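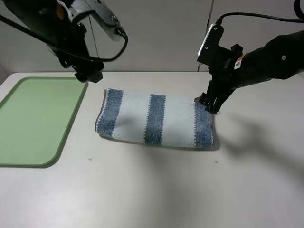
Right gripper on the corner of the folded towel, tray waiting on the left.

Filed under: Workshop > Two-arm kits > Step by step

Teaching the Kirano kit to fold and stack a hand towel

If you've got your Kirano two-arm kit bolted down and both arms answering, you are probably itching to give it something more interesting than moving blocks about. I was! Towels are a brilliant first proper job. They're soft, they're forgiving, they don't smash when you get it wrong, and you will learn more about your grippers in one afternoon of towels than in a month of cubes.

I've been using the kit since November, on loan from Misaki Murakami at Vevby, and I have now folded the same few towels so often that I could do it in my sleep. What follows is the way I'd set it up if I were starting again tomorrow. It assumes you've done the first power-up, the joint check and the camera pairing from the quick start booklet. (The booklet is good, by the way. Read the bit on cable slack twice.)

What you need

The two arms, with the standard two-fingered grippers
The wrist camera on at least one arm
A plain, matt table. Shiny ones confuse the camera something rotten
A shallow tray with a raised rim
A hand towel, ideally one with bold stripes
A small screwdriver and some coloured stickers or a paint pen

A word on the towel. I tried plain white ones first and spent a whole evening wondering why the arm kept missing the corner. White towel, pale table, pale wall - the poor thing had nothing to go on. A white towel with blue stripes across it made an enormous difference. Put a stripe close to each end and one at the middle, and you've got a ready-made guide for where the corners are and how square the fold is. Slightly fuzzy stripe edges are fine. The software looks for the band of colour and doesn't care if the line is a bit ragged.

Step 1: Set out the table

Put the tray on the left and leave it there. I keep the rim nearest the towel lined up with a mark on the table so I can put it back after cleaning. The towel goes near the middle, with a clear strip in front of it for your hands.

Check that both grippers can reach the middle of the towel without stretching. On my table the arms stand 523 mm apart, which leaves enough room for a towel between them and still lets them meet. Closer than that and the elbows get chummy. Much further and the left arm is at full stretch on the last fold, and it goes wobbly.

Loop the cables so they can follow the wrist all the way round. Move each arm by hand through the whole job before you turn on the motors. If a cable goes tight at any point, give it more slack now.

Step 2: Save four positions

Open the teach screen and put the right arm in hand-guide mode. You want these, in this order:

Home: gripper pointing straight down, well above the towel.
Near corner: fingertips just touching the cloth.
Far corner: the same, at the back.
Lift: straight up from either corner, 300 mm above the table.

Then do the same for the left arm, with one extra position over the tray. I like the left gripper to wait just above the corner of the tray. It's out of the way of the first fold but has hardly any distance to travel when its turn comes.

Name them as you go. I called mine P1 to P9 and regretted it within the hour.

Step 3: Get the touch height right

This is the step that makes or breaks the whole thing, so take your time. Lower the gripper until the tips meet the towel and press down a tiny bit. Too high and the fingers close on thin air. Too low and they drag the cloth across the table, and your lovely square fold turns into a fan.

The Kirano has a setting called contact stop, and it's my favourite thing about the whole kit. The arm lowers itself slowly, feels the push back, and stops there. Turn it on for every position that touches cloth. Fatima Okonkwo, who runs two of these kits at Briggs, told me to halve the lowering speed for anything fluffy, and she was dead right.

Step 4: The first fold

Lay the towel out flat. Run the fold with one arm only to begin with, at quarter speed, with your hand near the stop button.

The right gripper takes the near corner, lifts, swings over and sets it down on the far edge. Pause. Then it goes back for the other corner. If the stripes on the top layer sit over the stripes below, well done, you're through the hardest bit! If they're off, move the set-down position a touch and go again. Small changes, one at a time.

A rounded, slightly raised edge at the fold is normal with terry cloth. Don't chase it. I wasted ages trying to get a knife-sharp crease before Ebuka Tijani pointed out that my own towels at home don't look like that either.

Step 5: Press and square up

Once it's a neat rectangle, add a press at each end. The gripper comes down closed, touches the corner, holds for a moment and lifts away. It helps the layers settle and it gives the camera a still picture to check against.

I use the check called "edge match" and let it compare the stripe near the right end with the saved one. If the match is poor the arm will nudge the corner and look again. Limit it to two nudges. With no limit set, mine fussed over one towel for so long that I went and made tea.

Step 6: Into the tray

Now bring in the left arm. Both grippers take an end each, lift together and travel left. Tick "linked move" on the screen or they'll set off at their own speeds and stretch the towel between them. Lower until contact stop kicks in, open both, and go home.

Start with the tray empty and stack as you go. The contact stop looks after the growing pile by itself, so you don't have to save a new height for each towel. I love this!

When it goes wrong

The gripper closes on nothing: lower the touch height, or check the towel hasn't crept since you saved the position.
The towel comes up crumpled: you're pinching too many layers. Open the fingers less before they go in.
The camera loses the stripes: look for shadows. The arms themselves throw big soft ones across the table, so try a second lamp from the other side.
The arm stops halfway with code 273: that's the cable strain warning. Go back to the end of step 1.

Is it worth it for towels?

For folding your own washing, no, you'd be quicker by hand and you'd get to listen to the radio. For learning how two arms share a job, I can't think of anything better at this size. I've also had a go on the Moltex, which has stronger arms and a nicer case, but saving positions by hand felt stiff and there was nothing as handy as contact stop. The Kirano's weak spots are the teach screen, which is small and a bit slow, and the stickers it comes with, which fall off. I've marked my table with paint instead.

My stack program has done 400 folds now, and I still stop to watch it. Next I want to try a flannel, then a tea towel, and Nkechi Adebisi has dared me to attempt a fitted sheet. We'll see!

Recent in Workshop

Fitting the wrist camera without pinching the cable
Kirano and Moltex side by side: a month with each
Lighting a small robot table on the cheap
Ramiro Herrero's guide to softer fingertips
Linked moves for beginners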